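How to Raise Your Prices Without Hiding Under the Desk

Most small businesses are underpriced, and most owners know it. They find out in November, when the supplier invoices go up again and the rate sheet still has the old logo on it.

I ran a repair and fitting shop called Masomby for 15 years and put off every increase I ever made. The method I ended up with takes an afternoon, plus one bad night's sleep.

Step 1. Find out what a job costs you

Pick your most common job. Add materials, wages (yours too, you are not a charity), travel, and a share of the rent. At Masomby the job we sold most cost us $82 to deliver. We were charging $85 and calling ourselves busy.

Step 2. Sort your customers

Print the list. Mark who pays on time, who haggles, and who calls at dinner. We had 44 regular accounts. The hagglers brought in $2,395 over a full year, less than we spent on coffee and van tires.

Step 3. Choose the number

Work out the margin you need, add it to your cost, and write the result down. Then leave it alone. You will want to shave a few dollars off before bed. Put the calculator in another room.
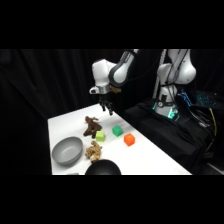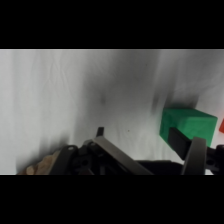

Photos: Mateja Mujić / Korov

Step 4. Write the letter

Keep it to four sentences: the new price, the date it starts, what stays the same, and thanks. Leave out the economy. My first draft ran to two pages and mentioned the price of copper. My bookkeeper, Ikechukwu Bashir, crossed out everything except the date and my signature, and we built it back up from there.

Give existing customers 30 days. New customers get the new price today.

Step 5. Answer the phone

A few people will complain. Say "I understand, the new rate starts on the first," and stop talking. The silence is awful. Do not fill it with a discount.

If someone really can't pay, offer a smaller job at a smaller price. The same job for less money is how you got here.

Step 6. Check the damage

After three months, compare profit with the same months last year. Look at profit before you look at the number of customers. We lost five accounts, two of which came back and one of which still calls at dinner.

Put the next review on the calendar while you're feeling brave.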